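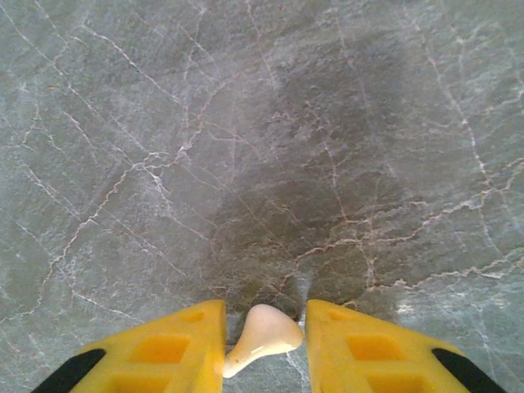
Wash your hands, put them straight back in the case and stop fussing, my sister told me when I brought up the business of my earbuds. Well, I do put them back, and the left one still won't charge! They're Flultias, bought in July, and the right one goes up to full every night while the left has been stuck at 22 percent. I've wiped the outside with a soft cloth and I've tried both cables in the house. Is there something in the case I ought to be cleaning, and with what? I'm a bit nervous about poking around in there, they're such tiny fiddly things.

Asked by velholm_knitter

Engelbert Leitner

Oh, I had just this trouble with mine, so don't give up on them yet. Look down into the little well where the left bud sits and you'll probably find two metal contacts with a film of pocket fluff over them. Take a dry cotton swab and turn it gently, then do the matching contacts on the bud itself. 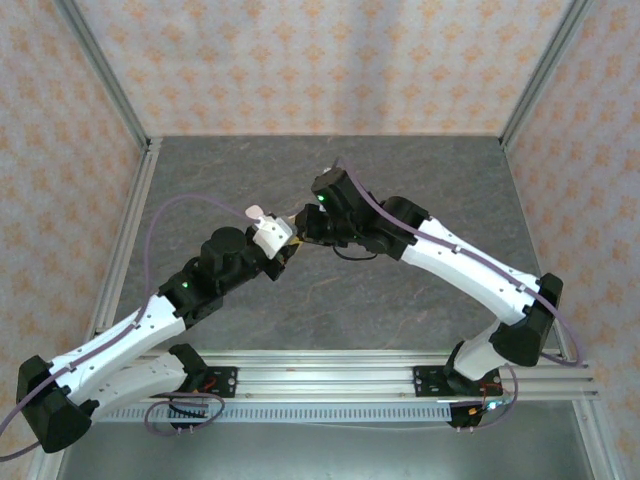

If the swab comes out gray, get a fresh one and go again until it's clean. Stubborn bits will usually lift with a wooden toothpick, but go easy - the contacts are springy and you don't want to bend one. Please don't use water. 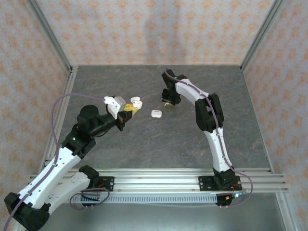

After that, seat the bud slowly and press until you feel the magnet take it, then close the lid and leave the case plugged in for 4 hours. I keep mine in a jacket pocket with my keys (I know, I know), so I give it a wipe every few weeks now.

Rengifo

just reset them. hold the button 29 seconds

cumcombe_mo

Check your manual before you do the reset, the timing is different on every make and mine wanted both buds in with the lid open. I'd clean first like Engelbert says. Good luck with them!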